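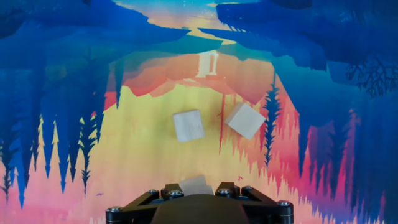

Slide 2: Security deposits, what we hold and how we give it back

Start with the Driststead building. 11 units turned over last year. Deposits held at the time: $3141 on the largest unit, $942 on the smallest.

Read the lease clause aloud. Ask who has used it.

Move-in checklist: tenant and manager both sign, same day as the keys. Keep the original in the unit file. Email a copy to the tenant.

Slide 3: Deductions

Unpaid rent, cleaning beyond normal use, damage. Faded paint and worn carpet are normal wear. Do not charge for them.

Go through the Oprea file. We kept $2185 and had receipts for nearly all of it. The one item with no receipt was the one the tenant disputed. We refunded it in September.

Slide 4: The letter

Itemize every charge. Send it to the forwarding address, or to the last known address if there is none. Check the state deadline before the tenant moves out.

Sânziana Ene has the letter template. Jolska and Bemach managers use the same one, with their own letterhead.

Pause for questions, then hand over to Sânziana for late fees.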